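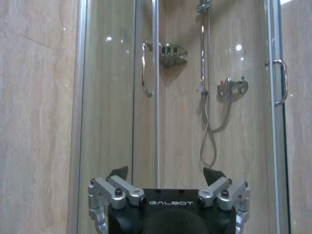 Corner shower with curved glass and marble-effect wall panels.

Home Files Changes Issues Wiki

Sundudham Home Claims Letters

A set of 3391 letters written by home insurance companies to their policyholders, with labels for what each letter decides and what it asks for. All letters are in English and deal with water damage, mostly in bathrooms and kitchens. Names, addresses, policy numbers and bank details have been replaced with tags such as PERSON_1 and POLICY_1.

What is in the folder

letters.csv holds one row per letter: letter_id, claim_id, text, decision, amount_offered, deductible, reply_days.
clauses.csv holds the 228 policy clauses the letters quote or refer to.
links.csv joins the two. A letter can point to several clauses or to none.
labels.txt explains each decision code.

Amounts are in US dollars with no commas. An empty amount_offered means the letter gave no figure. Zero means the letter said zero.

Decision codes

PAID: the claim is accepted in full, less the deductible.
PART: some items are accepted and others refused.
REFUSED: nothing is paid.
MORE: the company wants more papers before it decides.
OTHER: anything else, including letters sent in error.

PART is the hardest one to label. Where a letter paid for the damage to a ceiling but refused the leaking pipe itself, we used PART. Earlier copies used PAID for these, so counts from version 1 will not match.

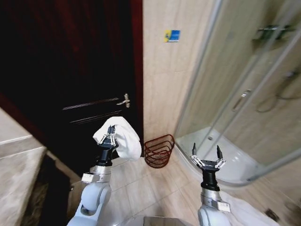

Bathroom view, white cloth in the left gripper.

How the labels were made

Smaranda Nistor and Jong-dae Seo each read every letter without seeing the other's codes. They disagreed on 130 letters. Dorin Preda settled those and his choice is the one in the file. The original pairs of codes are in the old_codes folder if you want to check agreement yourself.

The clause links were done by one reader only. Expect some misses, mainly in long letters that mention "gradual damage" without quoting the clause.

Known problems

- 70 letters were scanned at an angle and the text has broken words. They are marked scan_poor in letter_id.
- Follow-up letters share a claim_id. Split by claim_id when you make a test set, or the same claim will turn up on both sides.
- Renters' policies are few. Results on them should not be trusted.
- reply_days is copied from the letter. We did not check it against state rules.

Please don't use the set to decide a real claim or to guess what a given company will pay. The letters came from policyholders who chose to share them, and people with a refusal were more likely to write in.

Loading

Files are UTF-8 with a header row. The text column has line breaks inside quotes, so use a proper CSV reader. The Starnero script in the tools folder reads all three files and prints the row counts.

Contact: Uzma Tanoli, through the Issues page.

Comments (3)

Trevor Lavoie
Is the deductible filled in for REFUSED letters? Mine are nearly all blank.

Uzma Tanoli
Only if the letter states it. Most refusals don't.

zolleo_k
links.csv has a trailing comma on the last row. Excel doesn't mind but my import script does.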